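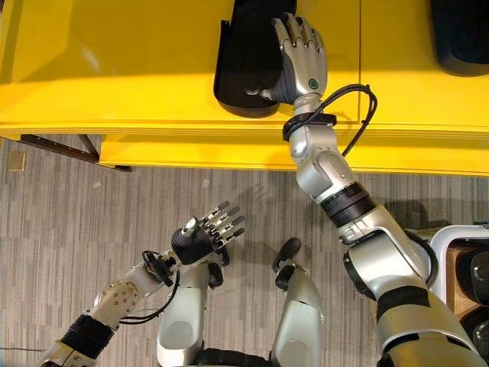 Yellow worktable with sun across the left side of the top.

Workshop > Benches and Tables > Care of Painted Tops

Print this page | E-mail this page

Looking after a bright-colored worktable

A yellow table is a good thing to have in a workroom. Dropped screws show up on it, pencil lines show up on it, and it makes a dim corner easier to work in. It also shows every scuff, so it needs a little more care than a brown or gray one.

Daily wipe

Brush off grit first. Grit dragged under a wet cloth is what dulls a painted top. Then wipe with warm water and a drop of dish soap, rinse the cloth, and wipe again. Dry with an old towel. Skip scouring powder and the green side of the sponge.

Black marks

Dark trays and holders with rubber or soft plastic on the bottom can leave marks on a light surface. Lift them when you move them. If one is heavy, put a hand on the rim and the other underneath. For marks already there, try these in order:

- a white pencil eraser
- a paste of baking soda and water, rubbed with a fingertip
- a little rubbing alcohol on a cotton ball, tested first on the underside

Leave the paste on for 2 minutes and no longer. Rinse well. Alcohol will take the shine off some paints, so go easy.

Seams

If the top is made in panels, the seams collect dust and glue crumbs. Run a wooden toothpick along each one, then vacuum with the brush attachment. Don't pour water on a seam. When glue gets in, let it harden and lift it out with the corner of a plastic card.

Sun

A table near a window fades unevenly, and you'll see the outline of anything that sat in one spot all summer. Move trays and holders every week or so. Luana Leite turns her table end for end each November and says hers has kept an even color for seven years. If you can't turn yours, a light curtain during the brightest hours does nearly as much.

The front edge

This is where belt buckles and tool handles hit. Touch up chips as they happen. Clean the chip, sand it lightly with fine paper, and put on three thin coats with a small artist's brush, letting each one dry overnight. Keep a jar of the paint with the color name written on the lid.

What to keep on top

Only what you're using. Trays with a raised rim are best for small parts, and a shallow one is easier to pick from than a deep one. Set them toward the back so the front edge stays clear for your arms.

Tips collected by Merle Pomare

Print this page | E-mail this page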